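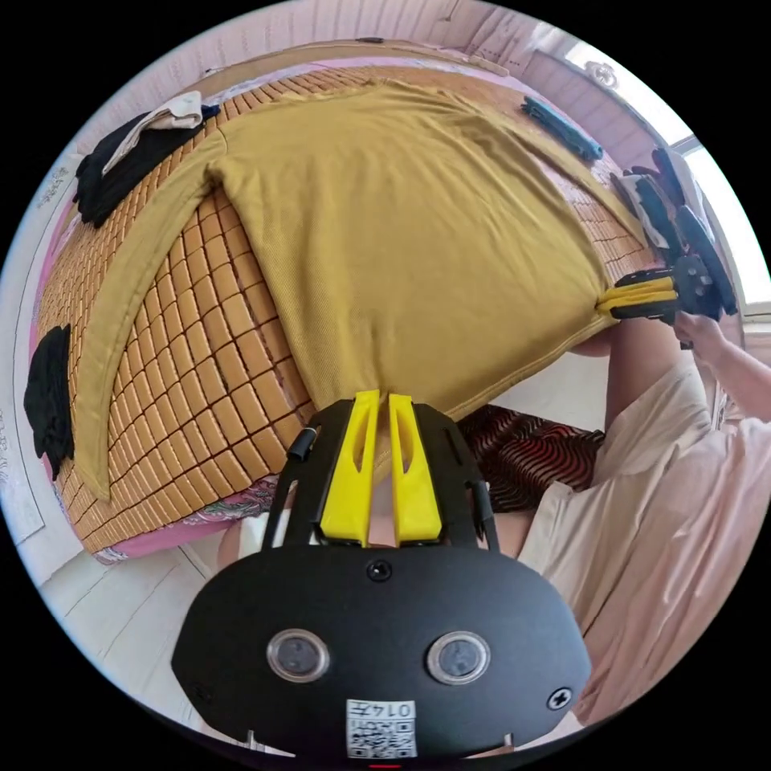 Stutwood Open Day Garment Set

Recordings made with hand-held grippers during the Stutwood open day, April 2020. The set covers laying out, straightening and folding of clothes on a bed. It was put together by Ximena Saavedra and Halima Ogundipe.

Contents

episodes/ – one folder per episode, with video and gripper width
notes/ – operator notes, plain text
splits/ – train and held-out lists
visitors.csv – session number and operator role, no names

There are 47 episodes. 30 were recorded by staff and 17 by visitors who had a short introduction and one practice fold. The role field in visitors.csv tells the two groups apart. Visitor episodes are slower and include more regrasps.

Capture

Two grippers are used, one per hand, each with its own camera. Video from the left and right units is stored separately and aligned by timestamp. Alignment was checked by Dagmar Vlček against a closing motion made with both grippers at the start of each episode. Keep that motion in if you plan to realign the streams; the loader skips it by default.

Each unit has a printed number on its housing. The number is copied into the episode metadata as unit_id. Calibration files are matched on this field, so do not rename it.

Task

The operator starts with a garment on the bed and is asked to spread it, then fold it. Folding order was left to the operator. Other clothing and bedding may be in view and is not labeled. An episode ends when the operator says "done" – audio was used for trimming and then removed.

Known issues

Gripper width drifts in the last few visitor episodes. Nélida Garrido re-zeroed the values from the closing motion, and the raw readings are kept in width_raw.

Window light causes exposure changes when a camera turns toward it. No correction has been applied.

Fingers can hide the grasp point in one view. Use the other gripper's view where it helps, but expect gaps.

Episode notes are in the language the operator chose. Most are English, some are Spanish.

Splits

The held-out list is by operator. No person appears in both lists. Results on visitor episodes should be reported separately from staff episodes.

Version 2 fixes swapped left and right labels in the staff folder. Please delete older copies.

Contact

Questions about the files go to Halima Ogundipe. Requests to attend a later demonstration go to Constanza Figueroa at Stutwood.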